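Drawing in May

Since two years I draw with charcoal, and this month I try to learn how to leave things out. My teacher, Leonilde Tavares, took away my eraser for the whole course. She says I use it like a person who apologizes too much.

On Wednesday we had 60 minutes for one chair. I made three drawings and I like the second, where the back legs are almost not there.
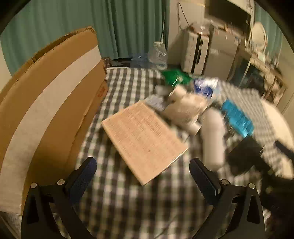
A booklet on the checkered blanket.

Natália Garcia, who sits next to me, works only with the side of the charcoal. Her chair looked heavy and soft, a little like an animal that sleeps. I tried her way at home and my page became gray everywhere. Maybe my paper is too smooth. I will look for a rougher one at the shop in Kneath.

Next week we begin with hands. I am afraid of the thumbs.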